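My ferritin came back at 657, which the letter described as "raised" and my GP described as "hmm". The lab's range stops well short of that. I asked where the range came from and got a leaflet.

So I spent an October evening reading up, as one shouldn't. A reference range, I learned, is often drawn from people who were well enough to be asked. One paper I found used 1,543 blood donors. Lovely people, I'm sure, but they don't have my knees or my fondness for Maretti biscuits.
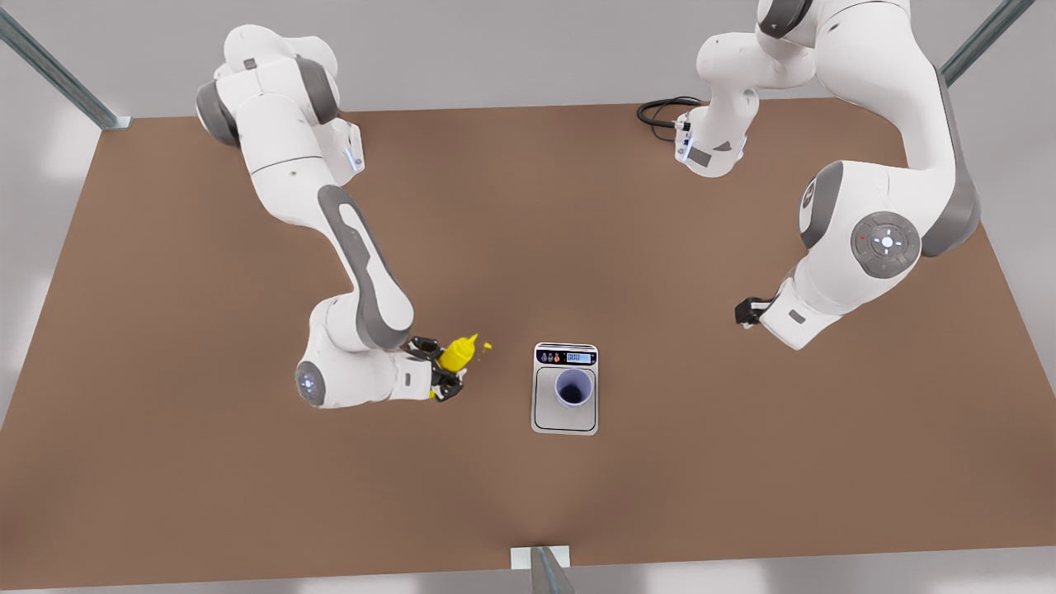
Two white-and-grey arms over a brown tabletop, in a computer rendering.

The repeat test is in three weeks, fasting this time – water only from ten the night before. I've also been told to lay off the iron tablets, which I'd forgotten to mention I was taking. The GP did a very good job of not sighing.

Will report back. If it's under 400 I'm having the whole packet.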